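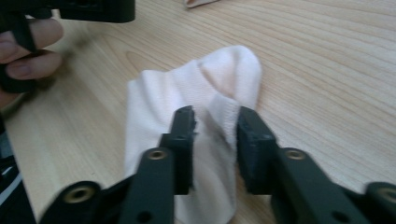 흰 발목양말 세탁과 보관: 작업 순서와 기준

글: Murali Rai | 11월

검색어를 입력하세요 검색 통합검색

흰색 골지 또는 편직 발목양말을 기준으로 정리한다. 울 혼방, 압박 양말, 실리콘 미끄럼 방지 처리가 된 제품은 취급 표시를 우선한다. 양말은 면적이 작아 대충 다루기 쉬우나, 발바닥과 뒤꿈치의 오염은 셔츠 깃과 같은 수준으로 보고 전처리해야 한다.

1. 분류

흰색은 회색과도 섞지 않는다. 회색 양말의 염료가 소량이라도 빠지면 흰색은 서서히 칙칙해지고, 이 변색은 일반 세탁으로 돌아오지 않는다. 붉은 계열 옷과 함께 돌려 분홍빛이 돈 경우에는 건조하지 말고 바로 4항으로 넘어간다. 열을 받은 이염은 제거율이 크게 떨어진다.

뭉친 채로 벗은 양말은 반드시 편다. 접힌 면 안쪽에는 세제액이 잘 들어가지 않고, 헹굼 후에도 잔류 세제가 남는다. 발목 고무단을 잡아당겨 펴지 말고 발끝 쪽에 손을 넣어 민다.

2. 뒤집기

- 땀과 각질은 안쪽, 흙먼지는 바깥쪽에 붙는다. 실내에서만 신은 양말은 뒤집어서 빤다.
- 맨바닥이나 현관을 밟은 양말은 바깥쪽이 나오게 하여 발바닥을 먼저 비빔질한 뒤 뒤집는다.
- 발끝 봉제선에 낀 보풀은 마른 상태에서 떼어낸다. 젖으면 실과 엉켜 구별이 어렵다.

3. 전처리와 세탁

대야에 40도 물을 받고 과탄산소다 20g을 먼저 녹인다. 완전히 녹은 것을 확인하고 양말을 넣는다. 가루가 직접 닿으면 고무단의 탄성사가 상한다. 담금 시간은 30분을 넘기지 않는다. 고무장갑을 착용하고 창문을 열어 둔다. 염소계 표백제나 식초와 동시에 사용하지 않으며, 남은 용액을 밀폐 용기에 보관하지 않는다.

뒤꿈치에 회색 띠가 남으면 세탁비누를 칠해 양말끼리 맞대고 문지른다. 솔을 쓸 경우 나일론 연모를 쓰고 골 방향으로만 움직인다. 골을 가로질러 문지르면 표면이 일어난다.

세탁기에서는 세탁망을 사용한다. 망은 절반 정도만 채운다. 탈수는 800rpm, 5분으로 설정한다. 그 이상 돌려도 건조 시간은 크게 줄지 않고 발목단에 꺾임이 남는다. 섬유유연제는 넣지 않는다. 흡습성이 떨어지고 바닥에서 미끄러지는 원인이 된다.

4. 분홍빛 이염 처리

건조기에 넣기 전이라면 복구 가능성이 있다. 이염된 양말만 따로 모아 3항의 용액에 다시 담근다. 10분 간격으로 확인하고 변화가 멈추면 꺼내서 헹군다. 접힌 선을 따라 색이 진하게 남는 경우가 있으므로 담그는 동안 한두 번 펴서 위치를 바꾼다. 두 차례 반복해도 남으면 중단한다. 그 이상은 섬유 손상이 더 크다.

조명의 색이나 주변 목재 가구의 반사로 흰 천이 분홍빛으로 보이기도 한다. 판정은 낮에 창가에서, 흰 종이를 옆에 놓고 한다.

5. 건조

- 발끝을 위로 하여 집게로 집는다. 고무단을 집으면 자국이 남고 물의 무게로 단이 늘어난다는 점을 고려한 방식이다.
- 고무단의 건조를 우선할 때는 단을 위로 하되 한쪽 면만 집어 입구를 벌린다.
- 집게 간격은 손가락 두 마디로 한다.
- 직사광선에 오래 두면 흰색이 누렇게 변하는 혼방 제품이 있다. 마르면 바로 걷는다.
- 건조기는 저온으로 사용한다.

6. 펴기와 접기

원목 테이블처럼 단단하고 평평한 면에서 작업한다. 침대 위에서는 천이 밀려 접는 선이 어긋난다. 상판에 오일을 새로 바른 경우 흰 천에 묻을 수 있으니 면포를 한 장 깐다.

(1) 한 짝을 놓고 손바닥으로 발끝에서 발목 방향으로 쓸어 주름을 뺀다.
(2) 사선으로 잡힌 주름은 양 끝을 잡고 주름과 직각 방향으로 가볍게 당긴다.
(3) 다른 짝을 같은 방향으로 포갠다. 뒤꿈치는 같은 쪽에 둔다.
(4) 발끝을 3분의 1 지점에서 접고, 발목 쪽을 그 위로 덮는다.
(5) 위쪽 한 장의 고무단 안으로 발끝을 밀어 넣어 고정한다.

공처럼 말아 한쪽 단으로 감싸는 방식은 권하지 않는다. 바깥쪽 단이 늘어난 상태로 보관되어 좌우 조임이 달라진다.

7. 보관과 교체 기준

서랍에는 접은 면이 위로 오게 세워 넣는다. Plilside 칸막이 상자처럼 칸이 얕은 수납함을 쓰면 쓰러지지 않는다. 제습제는 천에 직접 닿지 않게 모서리에 둔다.

빛에 비추어 뒤꿈치 조직이 성기게 보이면 교체한다. 발목단을 폭의 두 배로 당겼다 놓았을 때 돌아오지 않는 것도 같다. 짝을 잃은 양말은 창틀 홈이나 블라인드 청소용으로 돌린다. 손에 끼워 쓰면 걸레보다 모서리 접촉이 좋다.

문의: 생활관리 편집부 Subbarao Gounder | © Netton 살림자료실 | 맨 위로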